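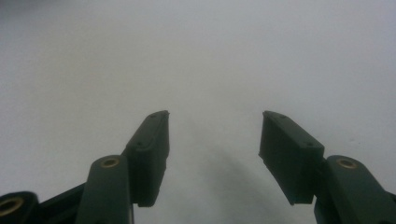 Our new house rules for hand-held grippers are out today, and I'm chuffed to bits with them! I've been writing, binning and rewriting these pages since November, and they're now free for anyone to read, copy and argue with. The rule I get asked about most is the opening check. Before a session starts you hold the gripper over a plain, pale surface with the fingers apart and nothing between them, and you look at the pads and the little brass inserts in the links, which show up beautifully against dark plastic. Both pads should lean in towards the gap and their tips should sit at much the same height. If they don't, the tool goes back in the drawer and somebody gets a screwdriver.

News | Standards & Good Practice | Kendaver

Kendaver, 2024-05-05

I run the gripper bench at Kendaver, and the rules are called the Stokine Notes (after the room we wrote them in, there's no grander story than that). We worked on them with our friends at Clotov, who make linkages and have very firm views on bushings, and with the training workshop at Escobar, where the first drafts got a proper kicking. Quite right too – the first draft was 15 pages long and I'm not sure I'd have read it myself.

What we've ended up with is 5 pages in plain English. There's a page on checking the tool, a page on the work surface and lighting, two on handling and storage, and one on what to write down when something's off. I'm especially fond of that last one. People are brilliant at fixing a wobbly finger and dreadful at telling the next person they've done it!

A few bits that might raise an eyebrow:

Pad screws get checked by hand at the start of every session, both pads, upper and lower.

Links and inserts get a full inspection every 800 cycles, or sooner if the movement feels gritty.

Any gripper that fails the opening check 3 times in a month comes out of use until it's been stripped down.

We did go back and forth on the 800. Clotov wanted it lower, I wanted it higher, and we settled on a number we could both live with. If your own logs say something different, please send them over, I'd love to see them.

The Stokine Notes are voluntary and they don't replace any safety rules you already work under. They're free to download from the Kendaver site now, and we'll be going through everyone's comments in November ahead of the second edition. Printed copies are available from the bench if you're passing.

Home News Standards Downloads Contact Us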